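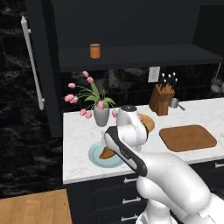 Adult literacy classes in our district finish the year with 162 learners on the list, and I want to use my space in this newsletter to write about the ones who come in the evening. Many of them work in kitchens, in cleaning or in home care, and they arrive at the Arruda center after a full shift. For this group we stopped using the old workbook in the spring. We now start from words that a person meets at home: a light blue plate on a marble countertop is already enough for a first lesson, because it gives us a color, a shape, a thing and the place where the thing stands. From there the learner writes one sentence, then a second, and by the end of the hour there is a short note which somebody else in the class can read aloud.

Newsletter of the Vonora Learning Network
2025-12-24 | By Rima Jaber

The idea did not come from me. My colleague Hamisi Mussa taught in this way for many years before he joined us, and he was patient when I had doubts. I was afraid that grown women and men would feel treated like children if we asked them to write about cups and spoons. One mother in the group explained to me that she had signed school papers for her son since he was small, and never knew what was in them. She told me that she did not care if the first word was "spoon," as long as there was a second word after it. In November she read the whole letter about the winter concert and asked me a question about the bus time, which I had missed myself.

We have had difficulties also. The room is free only until nine, and the people who come from the Honeo side of town lose twenty minutes of the lesson when the bus is late. Child care is the bigger problem. Last term we paid for one helper from the small grant, and $599 of that money is left. It will cover the first weeks after the holiday, but it will not cover the spring. If your workplace has a fund for education, please write to me and I will send you the short budget, which is one page.
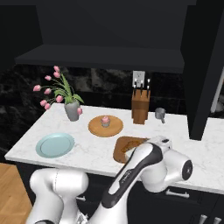
Pink tulips in a gray vase on a kitchen counter.

In January we will open 5 new places in the evening group. It is not necessary to bring any certificate, and it is not necessary to have finished any school. The first meeting is a conversation of half an hour, where we ask what the person wants to read. The answers are very different. One man wants the safety instructions at his job, and another wants to read the messages of his granddaughter without calling a neighbor. Both are good reasons to begin.

We are also looking for two people who can listen to readers for one hour in the week. You do not have to be a teacher. Hamisi gives an introduction before you start, and he stays in the next room for the first month. Please call the center or leave your name at the desk on the ground floor.

The center is closed until after the New Year. The shelf with the easy books stays open in the entrance hall, and you can take a book home without writing it down.

1,948 views | 5 comments | Share this item

We use cookies to remember your language and your newsletter settings. Accept | Manage settings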